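Ticket: Class passes vanishing after the studio changed time zones
Product: Vasska bookings (studio plan)
Status: Open, waiting on me, then on you, then on me again

Opening message

Hi there! I run a small Pilates studio called Cavton, four reformers and a mat room, and twice a year I pack up and teach a block of workshops somewhere else for a few weeks. I've been on your studio plan for ages and mostly love it, so please read this as coming from a fan who's had a bit of a rotten morning.

I'm teaching in Lisbon for most of February. Before I flew out I changed the time zone in my own profile so I could see my workshop times properly. When I opened the laptop at the other end, my home studio's classes had all shifted. The 6:30 am reformer class was sitting in the evening before (my early birds were not impressed, I had messages stacked up before I'd even found a coffee), and a whole pile of ten-class passes were showing as expired.

I exported the client list and there are 186 people with a pass marked expired. I know for certain a good chunk of those were bought in the new year and should run for months yet.

What I've tried so far:

Logged out and in again, on the laptop and on my phone. Same on both.

Changed my profile back to Sydney. The classes jumped to the right times again, hooray, but the passes stayed expired.

Reinstated one pass by hand, my own test client. That worked, but it lost the count of classes already used and went back to a full ten. I'm not doing that for everybody, I'd be giving away half the year.

Update 1

Thanks for getting back to me so quickly. You asked whether I'd changed the time zone under Profile or under Locations. I was sure it was Profile, but I've gone back and looked and there's a little tick box at the bottom, "apply to all locations I own", and it's on. I don't remember ticking it. I'm willing to believe I did, it was the night before a long-haul flight and I was also trying to work out how to fit a spine corrector in a suitcase.

I own two locations in the system, the studio and a pop-up I set up for the workshops called Nomen. Nomen's passes are fine, all 35 of them. So whatever happened only hit the home studio.

I've unticked the box and saved. No change to the passes.

Update 2

You asked for the error number from the activity log. There are two lines that look odd:

02:10 location time zone changed, pass rules recalculated
02:11 pass rules recalculated, 4 warnings

Clicking on the warnings gives me a blank panel in one browser and a spinning circle in the other. I left it spinning while I taught a two-hour cadillac session and it was still going when I came back, so I think we can call that one stuck.

One more thing that might be useful - I take payments through Srour, and all the payments over there look normal. The start dates on the receipts are right. It's only the end date in your system that's gone funny. On the ones I've checked, the end date is now the same as the start date.

Update 3

Right, progress! I followed your steps for the restore and did it on my test client first, as you said. Pass is active, six classes left, correct end date. Lovely. Then I ran it for the whole studio and it got part of the way and stopped with "attachment store full". I hadn't realised there was a limit. I've got 2300 files in there, most of them workshop handouts and pictures I should have cleared out years ago.

I've deleted the old handouts and will start on the rest tonight after class. Could you please tell me whether the restore picks up where it left off, or whether I need to begin again? I don't want anyone ending up with a double pass.

I've also turned off the automatic "your pass has expired" email, which had gone out to rather a lot of people. If there's a way to see exactly who got it, I'd love to send them a proper apology.

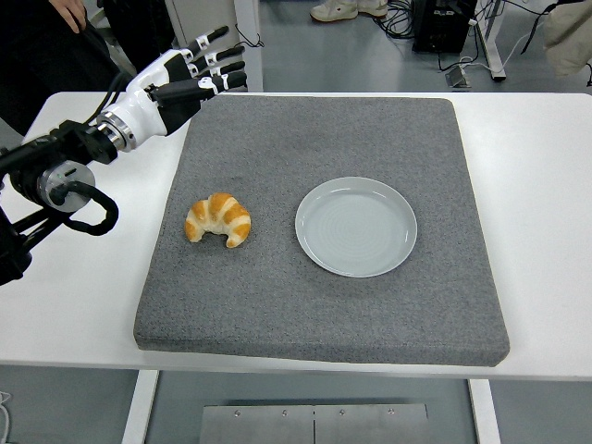
Steps still to do

1. Clear the attachment store and empty the bin as well.
2. Wait to hear from you before running the restore again.
3. Check ten or so clients against their Srour receipts.
4. Turn the expiry email back on once the passes look right.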